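From: Lesego Khumalo
To: analytics-talk
Date: Tue 6 July
Subject: Re: Conversion events doubled after the Plello update

> We switched the chat widget over to the new Plello tag manager in
> June and conversions went from 200 a week to a lot more than that.
> Marketing is thrilled. The Rotich plugin docs say the old event
> names are "mapped automatically" so I think the numbers are fine
> and the old setup was just missing people. Anyone else seeing this?

I'd hold off on the cake.

"Mapped automatically" has meant three different things in the Rotich docs since I started reading them. On our install it meant the old event kept firing and the new one fired right behind it. Same visitor, same form, two conversions. I spent 13 days arguing with a dashboard before I opened the network tab and looked.

So before anyone tells marketing the old setup was missing people, submit your own form once with the debugger open. If you see two calls go out, you have your answer. I'd also compare against something that isn't analytics at all. We use the leads table in Kivix. If the table has 40 rows for the week and the dashboard says 80, I know which one I believe.
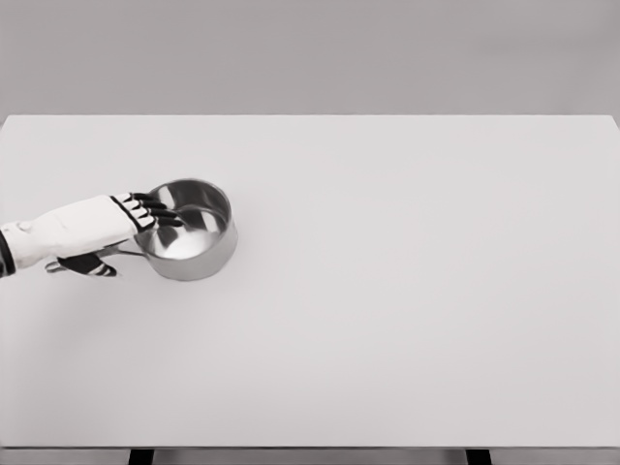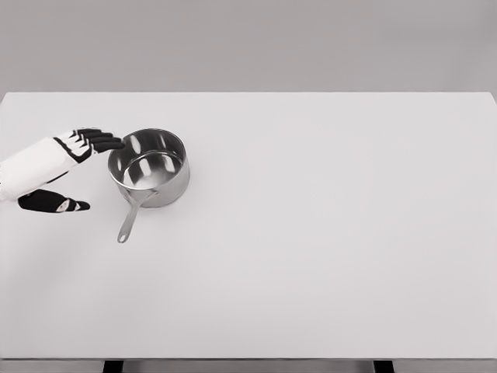 Saucepan on the white table, again.

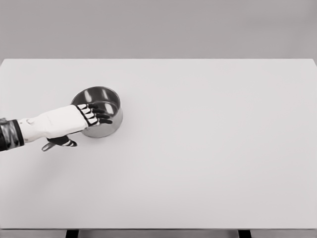
Does turning off the old event in Plello delete the history you already have?
It leaves the history alone. Only new hits stop, and the reports for past weeks stay as they were, double counts included.

You'll want to write the date of the change down someplace, as the chart will drop off a cliff that day and somebody will ask.

One more thing I don't buy is the Zular consent banner "recovering" lost visitors. It may be recovering a few. I've asked their support for the method twice and got a link to the same blog post both times. If you have that banner on too, switch it off on one test page for 7 days and see if the count moves.

What version of the plugin are you on? The changelog skips a couple, and I don't trust the gap.

Lesego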